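Plerkau Residents' Forum > Shared Services > Laundry room: proposed change to drying hours

Juladell_Office
Residents are advised that the drying room will close at 9 p.m. beginning in November. The room recorded 3,771 cycles last year, of which 269 began after that hour. Comments are invited in this thread.

dorberg_unit12
I object to the proposal. Those 269 cycles belong to residents who work late shifts, and the notice offers them no alternative.

Y. Hlongwane
I must respectfully disagree with the previous poster. My bedroom adjoins the drying room, and the machines are audible until midnight. A fixed closing hour is reasonable – the lease already refers to quiet hours.

dorberg_unit12
The lease refers to music and gatherings. It does not mention appliances.

Radebe_4B
Would the office consider closing only the two dryers on the bedroom side? Heavy knits should be dried flat in any case, and the racks make no noise.
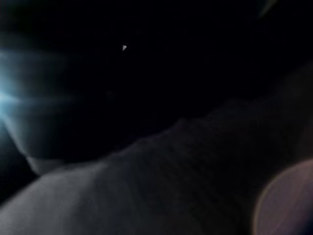 Y. Hlongwane
May the racks be used after 9 p.m.?

Juladell_Office
Racks will remain available until 11 p.m. under the current draft. The suggestion from Radebe_4B has been forwarded to the building manager.

dorberg_unit12
Please record my objection as standing.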